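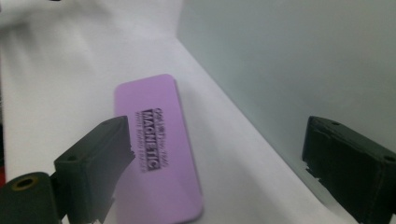
Figure 3.1. Gomme magnétique pour tableau blanc entre les deux doigts ouverts de la pince, vue depuis l'outil.

Chapitre 3
De l'image à la pose de saisie

Une gomme posée à plat, deux doigts écartés : voilà un problème de perception magnifique ! Il tient sur une table et il va pourtant nous occuper pendant tout le chapitre, car il contient déjà l'essentiel de ce qui rend la manipulation si passionnante à programmer. Où est l'objet ? Dans quelle direction pointe son grand axe ? De combien faut-il tourner le poignet avant de refermer les doigts ?

Au chapitre 2, nous avons supposé ces réponses connues. Le planificateur recevait une pose toute faite et calculait sa trajectoire. Il est temps d'ouvrir la boîte et d'écrire le module qui produit cette pose.

La caméra montée sur l'outil voit l'objet de près, mais les doigts en masquent une partie et projettent leur ombre sur ce qui reste. Un seuillage naïf sur la couleur prendra volontiers la limite de l'ombre pour un bord de la gomme (essayez, c'est très instructif). Le texte imprimé ajoute ses propres contours, bien plus contrastés que ceux de l'objet lui-même.
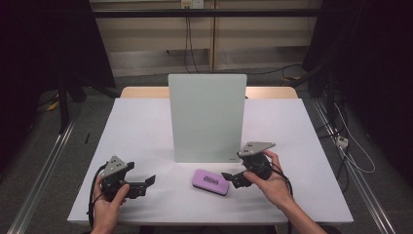
Le second point de vue, pris de plus haut, apporte ce qui manque au premier : la position relative des deux pinces, de la gomme et du panneau vert dressé derrière elle. On y perd en finesse, on y gagne le contexte. Toute la section 3.2 consiste à exprimer ces deux observations dans un même repère, et vous verrez que l'étalonnage, souvent expédié en une page, mérite mieux que cela.

Nous utiliserons la bibliothèque Drakden, dont Boglárka Pintér et Aurelio Xolalpa ont écrit le module de recalage. Le jeu d'exercices Jundton, fourni avec l'ouvrage, contient 44 séquences à deux pinces. Gardez-en 2 de côté dès maintenant pour la validation.

À la fin du chapitre, vous saurez :
estimer l'orientation d'un objet plan partiellement masqué ;
fusionner deux vues étalonnées ;
transmettre au planificateur une pose accompagnée de son incertitude.

3.1 Segmenter malgré les doigts

Commençons par la vue de l'outil. Soit I l'image acquise et M le masque binaire des doigts, calculé à partir du modèle géométrique de la pince et de son ouverture courante.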